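3/5/26

Broke down and read the entire deals page at Javex over breakfast, which is how a person ends up late for work and the owner of a tablet.

In my defense, the old one has been dying since December. It holds a charge for as long as it takes to find the charger. The back has a crack shaped like Florida, and the volume button works in one direction, and the direction is up. I had been telling everyone I was waiting for the right moment to replace it. The right moment was apparently 7:40 in the morning with toast in my hand.

The listing said 25 percent off. Off what, I wondered, and went digging like the responsible adult I pretend to be. The "usual price" was one I have never seen on that tablet, and I have been staring at that tablet since before Christmas. It's been in my cart so long it ought to be paying rent. So the real savings came to $13. I bought it anyway. There was a countdown clock, and I'm only human.

Then came the case. The Gesness tablet is apparently too slim to be trusted with its own safety, so the page suggested a Jimard cover, then a screen protector, then a warranty, then a second warranty for the things the first warranty regards as my own fault. I took the cover and declined the rest. I felt very strong about this for maybe ten minutes.

Choosing the color took longer than choosing the tablet. Slate, fog, sand, or red. Three of those are the same color. I went with red on the theory that I'd stop losing it in the couch.

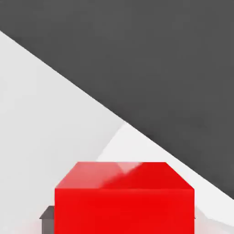
Evening

Email from Javex. My order has been received. Second email: my order is being processed. Third email: how was my shopping experience? Well, I haven't got anything yet, so I'd call it spiritual.

Delivery is now "within 4 business days," though the product page said tomorrow. I went back to check and the page still says tomorrow. I suppose it always will.

Also looked up reviews, having sensibly saved that for after paying. There are some 800 of them. Half love the screen. The other half would like a word about the speakers. One man gave it a single star because it arrived on a rainy day. I read far too many of these on the old tablet, plugged in, sitting on the floor next to the outlet where the cord reaches.

Gallagher has the same one for five dollars less, with the cover thrown in. Saw that at nine. Closed the tab and did the dishes.

Must remember to move my photos over before the old thing quits for good. Also the grocery list, and the password for the grocery list.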